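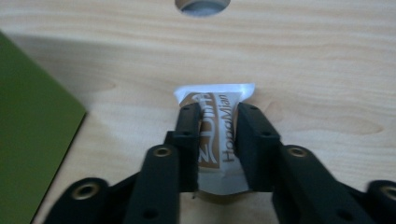 Sachets, and what to do with them all

I have been meaning to sort out the little packets for weeks, and on Wednesday evening I finally tipped the whole drawer onto the table. There must have been nearly 50 in there — sugar, salt, and plenty I couldn't place, like the small white one with HongMian on it in brown. My friend Joana Quintela swears by old jam jars, one for each sort, so I've washed out 5 and lined them up by the kettle. The odd ones have gone in a biscuit tin for now, and I do feel rather pleased with the drawer.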